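Trumulent
Home Storage Laundry Interviews

Interview: sorting socks by the basket

Emanuel Vasiliu sets up laundry rooms for small guest houses and care homes. His firm, Wakau, began with shelving and moved into the handling of small items: socks, stockings, face cloths, anything that goes astray between the dryer and the drawer. We spoke to him in October at his workshop in Căpraru, where he keeps a table and a stock of baskets for trying out layouts.

His starting point is that socks should be treated as a separate stream. "Sheets are simple. They are large, they are all the same and they fold to a known size. A sock is small, it has a partner, and it comes out of the dryer in any shape it likes. If you send both down the same table you slow down the sheets and you lose the socks."

Vasiliu kept records for one of his clients, a care home, over a single season. The home logged 3,616 socks through its laundry. Of those, 272 were set aside as singles at least once. Most were matched at a later wash. He does not regard the figure as high, but he points out that each single was picked up, looked at and put down again several times before it found its pair.

"The washing costs the same whatever you do," he says. "The handling is where the time goes. I look at how often a hand touches the same sock. Once to take it out, once to lay it down, once to pair it, once to put it away. That makes 4 touches. In a badly laid out room I have seen double that."

The basket is the part of the layout he has changed most often. He started with deep plastic tubs and gave them up within a year. Staff could not see the bottom, and light-coloured stockings ended up underneath everything else. He now prefers a shallow rectangular basket in a dark weave, set in the middle of a pale table.

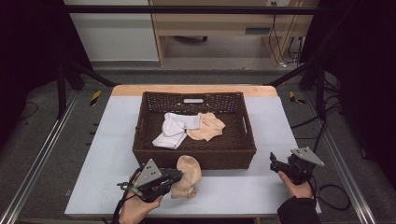 "Dark basket, pale table. A white sock shows up against the weave straight away. A beige one shows up nearly as well. On the table it is the other way round, and you notice the black socks first. Most homes have far more of one kind than the other, so I ask them before I choose."

Beige causes the most trouble. Support stockings and thin ankle socks are often sold in very similar shades, and once crumpled they are hard to tell apart. His rule is that nothing beige is paired until it has been opened out flat. Toe and heel are lined up first, then the cuffs. If the cuffs differ by more than a finger's width the two are treated as strangers and go back.

He is less strict about white. "White socks from one packet are all the same sock. Pair any two and move on. If one has gone grey, pair it with another grey one."

We asked about the weave. Vasiliu buys from a small maker under the range name Illico, and has tried both tight and open patterns. An open weave lets air through, which he likes for items that are not quite dry, but a rough strand will catch a thin stocking. He runs an old nylon stocking round the inside of every new basket before it goes out. Where it snags, he trims the strand or rubs it down with fine paper. Baskets that snag in more than a few places are sent back.

Size matters to him as well. His usual basket is 370 millimetres along the inside of the long wall, enough for an adult sock to lie at full length with a little to spare. Shorter baskets force the sock to bend, and in his experience a bent sock gets balled up. Longer ones take up table that is needed for pairing.

The surface comes next. Bare wood is pleasant to work on but marks easily and can pull at fine knits, so he covers it with something smooth and pale that can be lifted off. A sheet of heavy paper will do for a trial. For daily use he recommends a rigid board, wiped down at the end of each shift.

"Matt, always. With a gloss surface under a ceiling lamp you get glare, and you cannot read the colour of a sock through glare. Go for a flat finish and keep it clear. The space next to the basket is for the sock you are working on. Once people start piling things there, it becomes a second basket without sides."

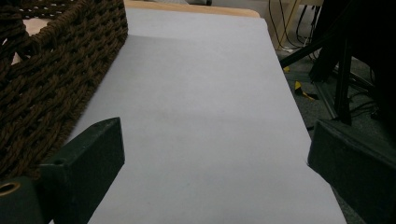

A basket at the edge of the pale work surface, with the area beside it kept clear.

On where to stand the basket, his advice has shifted. He used to put it on the side of the weaker hand, so that the stronger one was free to fold. After watching staff at several sites he now starts with it straight ahead, within reach of both, and lets each person move it after a week.

He does not fold socks into balls. The turned-over cuff stretches, he says, and on support stockings it shortens their useful life. Pairs are laid flat, one on the other, and folded once. They go into the basket in a single layer with the toes pointing the same way. Once the layer is full, the basket goes to the shelf and an empty one takes its place.

Singles have their own tray, with a date slip. Vasiliu allows them up to six weeks. After that they are offered round the residents once more and then go for cleaning cloths.

His next job is a guest house with two dryers and no table at all. He has asked the owners to send him the width of the doorway before he draws anything.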